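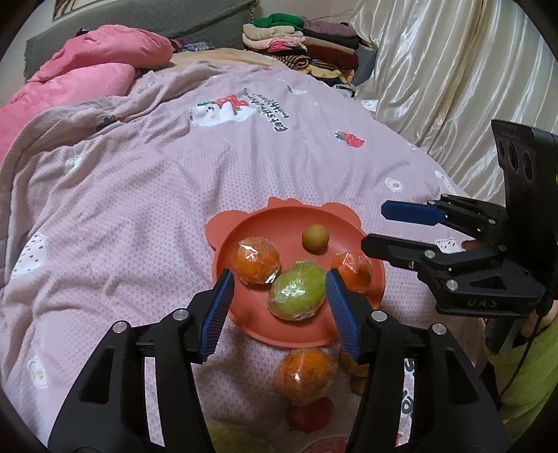
Wrapped fruit on an orange-red plate.

Enterprise Applications II
Handout 6: Designing an order approval app by role
Course leader: Seema Awasthi. Lab sessions: Aarti Tomar
Version of June 22, 2019

1. Where we are in the course

In Handout 5 we have looked at how the back-end system stores a purchase order: header, items, partner data and status. In this handout we go to the other side, to the person who opens the app on a phone between two meetings and must decide if the order can go through. Please bring your status diagram from last week, we will need it in section 4.

The case is Mathur, a wholesaler of kitchen goods with three warehouses. Their old approval transaction was one long screen for all users. The buyer, the department head and the accounting clerk saw the same 50 fields, and most of them were empty or gray for most of the users.

2. One role, one task

A role in the system is a technical object: it holds authorizations. A role in the design is something else. It describes what a person wants to finish and in which situation. Students mix up these two every year, so in this course we write "user role" for the design and "authorization role" for the system.

For Mathur we have found these user roles:

Requester. Creates the order request and wants to know where it is now.
Approver. Accepts or rejects. Often on a phone, often in a hurry.
Accounting clerk. Checks cost center and tax code, works at a desk all day with a large monitor.
Master data owner. Is needed only when a supplier is new.

One person can have two user roles. At Mathur the head of the Clornbridge warehouse is requester and approver, and this gives a conflict which the app must handle: she may not approve her own request. Where should this rule be checked? Write down your opinion before you read section 5.

3. List and detail

The approver app has two pages. The first is a list of open requests and the second shows one request. The list shows supplier, total amount, requester and due date. We had a long discussion about the material group. Finally it went to the detail page, as approvers in the interviews did not use it for their decision.

Rules for the list page:
Sort by due date, oldest first.
Show the amount with currency, always. Mathur buys in two currencies.
Do not load the items. Load them when the user opens the request.
The filter bar is closed at start on the phone and open on the desktop.

The third rule has to do with response time. In the first prototype, named Liltow, the service expanded all items together with the headers. With the test data it was fine. With a copy of the real data, 145 open requests, the list needed about 90 seconds on a mobile connection. After we removed the expand, the list came up quickly enough that the testers stopped to mention it.

4. Status and actions

Take your status diagram. For each status, write which buttons the approver can see. A button that is not allowed should be hidden if the user can never use it, and disabled if the user could use it later. For example, "Approve" is disabled while the accounting check is running, but "Change supplier" is hidden for the approver in every status.

A rejection needs a reason. Mathur asked first for a free text only. Later they wanted statistics on the reasons, so the second prototype, Tulilell, has a short list of reason codes plus an optional text. Consider the effect on the data model: the reason belongs to the approval step and is not part of the order header. If an order is rejected twice, both reasons must be kept.

5. Where to check the rules

Checks in the user interface help the user to make fewer mistakes. They do not protect the data. Anybody with a valid login can call the service without the app. Therefore the rule "no approval of own request" must be in the back end, and the app only repeats it by disabling the button and showing a short message.

Also dates need care. One supplier record at Mathur has the year 1965 in the field "valid from", which is the founding year of that company and was typed in by mistake. The back end accepted it. The date picker in the app opened on this year and the user had to scroll a very long way. Discuss in your group which layer should have stopped this value.

6. Homework for the next lab

a) Draw the list page and the detail page for the accounting clerk, desktop only.
b) Name the fields that you have removed compared with the approver, and the fields that you have added.
c) Write the service call for the list page. No expand.
d) Describe in half a page what happens when two approvers open the same request at the same time and both press "Approve".

Please hand in on paper or as PDF to Aarti Tomar before the lab begins. Drawings by hand are welcome, but the labels must be readable.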